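Shared workshop's robot arm learns to tidy up, slowly

13 June 2025

Members of the Skarosus workshop have spent the spring teaching a robot arm to put things in a tray. On a good evening it manages this. On a bad one it puts things next to the tray, and has to be congratulated on its effort.

The arm, known to everyone in the building as Prirkolel, was started in December by Paula Oprea, who repairs lifts for a living and wanted something at the workshop that went sideways for a change. It has cost £617 so far, most of it on motors, with £60 set aside for a replacement power supply after the first one gave up during a members' open evening.

The present job is sorting spare push-button switches out of a heap donated by Appiah, an electrical wholesaler that was clearing its shelves. They are awkward things to grip, with a round cap at one end and a square block at the other, and they lie at whatever angle they please.

"I can pick one up without looking while holding a cup of tea," said Oprea. "The arm needs nine seconds and complete silence. But it doesn't drink my tea, so I'd call it even."

A small camera at the wrist gives the arm its view of the bench. Members take turns guiding it by hand through each pick, and the recordings are then used to train it overnight on a computer that also runs the workshop's door lock. The two duties have clashed once — three people spent part of an evening in the car park.

Next comes a second tray, so that switches can be sorted by colour. Oprea has asked that members stop moving the first one for a laugh while the arm is working.

Skarosus is open to visitors on Tuesday evenings, upstairs from the Pesero bicycle shop. Entry is £2, and anyone with unwanted switches is politely asked to keep them.

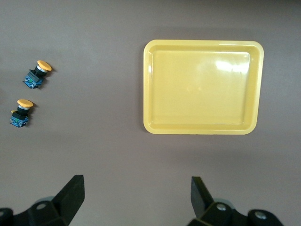
Prirkolel's view of the bench, with two switches and the yellow tray.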